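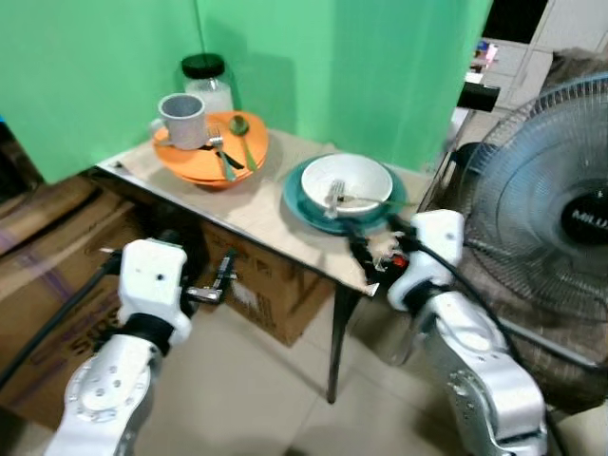
Kerdale Shared Workshop Releases Plans for Two-Arm Table-Clearing Build

KERDALE, 7/18/24. The Kerdale Shared Workshop today released the build notes, wiring diagrams and control code for Plonitden, a two-arm robot project for handling dishes and flatware on a small table. The package is free to download and may be copied or changed for noncommercial use.

Plonitden was started by workshop member Wiroj Ongart as a bench project and moved to a corner of the main room when the second arm was added. Both arms are white, with round joint housings, and each carries a two-finger gripper. They work from the front edge of the table against a green backdrop, which gives the vision software a plain color to separate from the tableware.

The test set is ordinary kitchen stock: orange plates, a teal plate, a white bowl, a gray mug, and forks and spoons, some with green handles. A glass jar with a black screw-on lid stands at the back of the table. Items are stacked and overlapped on purpose. Flatware lying across a plate rim is harder to grasp than flatware on a bare tabletop, and the release includes separate settings for the two cases.

Gripping Flatware

Most of the changes in this version concern the fingers. The first set had flat, smooth faces and let thin handles rotate under load. The current fingers are black and rounded, with small raised ridges on the outer surfaces, and they close on the handle of a spoon so that the bowl points away from the gripper.
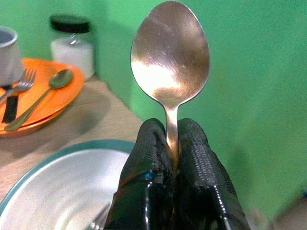
Closing speed is set in two stages. The fingers travel quickly until the motor current rises, then continue at reduced speed until the position reading stops changing. Builders can adjust both thresholds in the configuration file. The default hold time before a lift is 200 milliseconds, and a failed grasp is retried after a delay of 2000 milliseconds.

"A spoon is a bad shape for a gripper," said Ongart. "The handle is thin, the weight is at one end, and the bowl reflects everything near it. We spent more evenings on spoons than on plates and mugs put together."

Reflections remain a known problem. The wrist camera view of a polished bowl picks up color from the backdrop and the room lights, and the software can place the edge of the bowl incorrectly. The notes describe a workaround that locates the handle first and ignores the bowl until the grasp is complete.

Contents of the Release

The package has 18 drawings, a parts list, the controller source code and a calibration guide. The drawings cover the finger mounts, the wrist camera bracket and the cable routing for both arms. Arm assembly is not covered. The finger drawings were checked by members of the Lenihan Makers Group, who corrected two hole spacings before release.

Builders should fit an emergency stop within reach of the operator and keep hands out of the work area while the motors are powered. The code has been run only on the workshop's own controller. Reports from other hardware are welcome.

A further release, named Gumport, is planned for August. It will add handoff of an item from one arm to the other and a revised routine for nested dishes.

Copies of the package are available at the Kerdale Shared Workshop front desk and through the project page. Questions on the drawings or code should be sent to the workshop, marked for the attention of Wiroj Ongart.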